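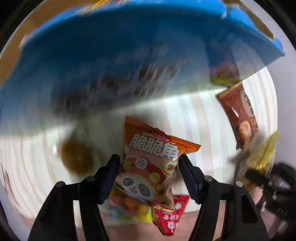
According to Jhonatan Rivadeneyra, the Maeng guidelines are the best thing to happen to gripper work in years, and anyone who grumbles about them hasn't had to clean up a bad batch of recordings. Fair enough. I have cleaned up several, and I still grumble.

The snack bags are my main reason. The one between the fingertips has a panda on it, a crimped seal along the top and creases right through the lettering. Under the Maeng wording it counts as a "standard soft item", the same class as a folded sock.

Version 6 of the guidelines came out in October and runs to 55 rules. Zarkberg and Broreck both say they follow it. I asked each of them what happens when a rule is broken and got two different answers, neither of them in the text.

A few I'd keep:

Write down the finger pads in use. Serrated edges like these and smooth ones don't give you the same grip, and results get mixed together far too often.

Leave the clutter in. Packets lying under other packets are what people's tables look like, and a tidy row of boxes proves very little.

And one I'd drop: the rule that 600 recordings make a task "covered". Nistix handed in 536 for snack sorting and was told to go away and do more. Would the last 64 have told us anything? I'd sooner see half as many, with the blurry ones marked as blurry and a second pair of eyes on the failures – the rules ask for neither.

Comments are open until the next draft. I've sent mine in twice.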